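We're working out what to ask for in next year's equipment budget, so I'm putting the thinking here in case it helps another small team. The item is a second two-arm station. The work it would do is small stuff on a tabletop: cables, earbuds, thin rods, trays.

First thing we learned: the arms are the easy line. You get a quote, you compare it, you're done. The hands and everything that wears out on them are harder to plan for.

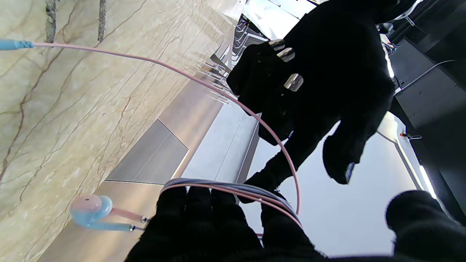

Gloves, for example. We had them under "misc" last year. This year they get their own line, 94 pairs, and we'll look at it again in June.

Same with spare wrist cables. Galunitz quotes them at 21 days. Gallardo is faster but wants a bigger minimum order. We'll keep 2 full sets on the shelf and stop paying for rush shipping.

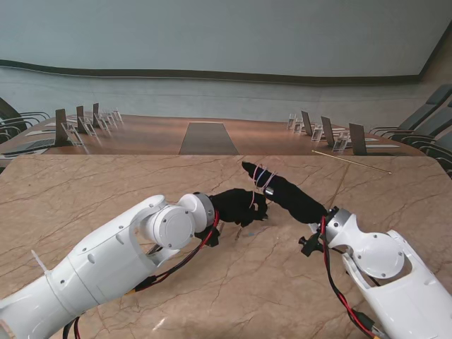

Lease or buy? Fasil Yimer ran both for us. Leasing from Condunau looks good in year one and stops looking good partway through year three. If your project has a fixed end date, lease. Ours doesn't, so we're buying.

Ask what the lease says about hands. In the one we read, arms were covered and hands counted as consumables. I'd have missed that.

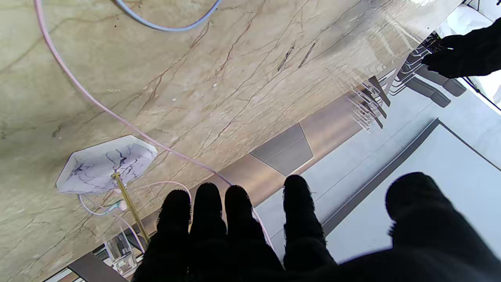

Payment terms matter as much as price for us. Kododton wants 60 percent up front, the rest on delivery. That puts most of the cost in one quarter, and we had to move a laptop order back to make room.

Also budget for the hours. Someone has to set up the table, swap parts and put everything back between runs. We left that out the first time and it came out of everyone's afternoons.

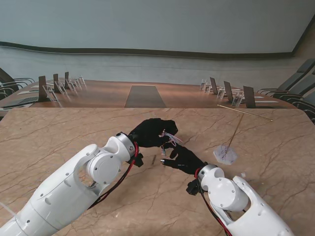
Small props are cheap one at a time and still add up. Buy duplicates of anything thin or tiny in the first order. A second order costs us more in shipping than the parts do.

Where we are now: buying the arms, spare hand included, no service plan in year one. The request goes in once Gallardo sends the revised quote. I'll post the final split when it's approved.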